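Skilgate 2 review: task planning and two-arm control for small benches
14 August 2018

We bought a Skilgate license in November and have used it on and off since then, mostly for two-handed work with soft or stringy things. I write the task scripts here and Gaëtan Vidal looks after the arms, so the opinions below are mine except where I say otherwise.

Skilgate is a planner and a controller sold as one package. You describe a task as a list of contacts (this hand holds that edge, the other hand pulls that loop) and it works out the arm motions between them. It talks to the arms through a driver layer and takes object poses from whatever vision package you run. We use Besteo for that. The older Mudgway tracker is also supported, but I have not tried it with this version.

Setup

The installer took 14 minutes on our control PC. Calibration took much longer. Each arm needs 60 poses, and the tool makes you confirm every one by hand. There is no way to save partway through, so if you close the window you start over. Once it is done, the result holds up well. We have redone it only after moving an arm base.

The manual is fine for single-arm jobs. The chapter on two arms is short and one of its sample scripts uses a function name from version 1. Support sent us the right name the next day.

Planning

This is the strongest part of the package. You can mark one hand as "steady" and the other as "working", and the planner will keep the steady hand in contact while it searches for a path for the other. In version 1 you had to write that as a constraint yourself, and I got it wrong often. Plans for rigid objects come back in 300 milliseconds on our machine. Add a second hand in contact and it climbs to 600, still quick enough that I don't go looking for something else to do.

Fingers are planned separately from the arms. I like that for debugging, because I can replay a finger motion with the arm locked. The cost is that a grasp can look fine in the finger view and still put the wrist somewhere awkward. The preview shows both together, but it is a separate tab and I forget to open it.

Perception

Skilgate does not find objects on its own. It expects a pose and a confidence value for each item, and it will refuse to move if the confidence drops too low. That is a sensible default for boxes and handles. For cord it is a nuisance. A cord has no single pose, so you have to define it as a chain of points and name the ones you care about. Our luggage tag task uses three: the knot, the tag hole and the free end. The thinner the cord, the more the points wander from one update to the next - there is a smoothing setting, but it adds lag.

Wrist views can be added as a second source. The fingers take up a lot of that view, and Skilgate lets you mask them using the hand model. The mask is a little too generous at the fingertips, which are the place I most want to see.

Logging

Every run is saved with joint data, camera streams and the plan on one timeline. You can scrub to any point and see what the planner believed. Gaëtan uses this more than any other part of the package. Exports go to a plain folder, so we can read them with our own scripts. The one fault is that the log viewer gets slow on long runs.

Price and support

The license is per controller, not per arm, which suits us. Gridavport, the reseller we used, answers email but sends anything technical on to Skilgate.

I would buy it again for two-arm work. For one arm picking up boxes it is more than you need. 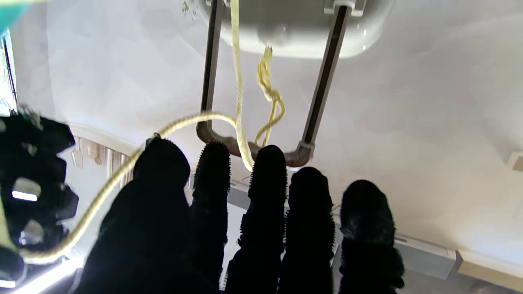
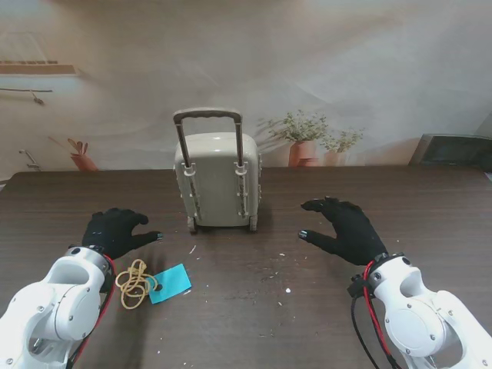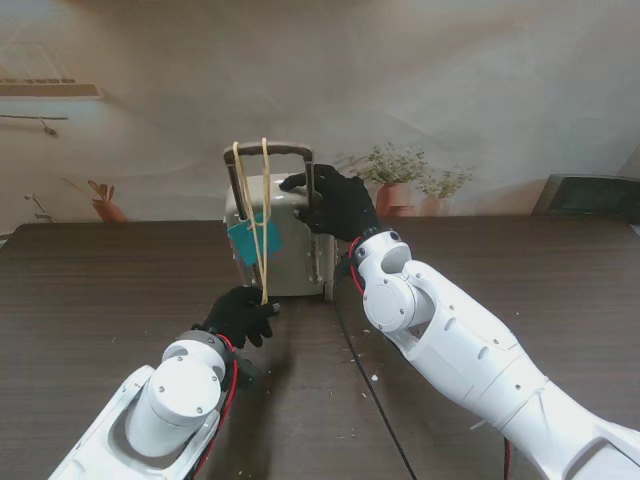

The luggage tag task, with the small suitcase and the pale cord.

Can I use Skilgate without a separate vision package?
You can, as long as the objects are always in the same place. Type the poses into the object table and set the confidence to fixed. For anything that moves or bends you will need a tracker.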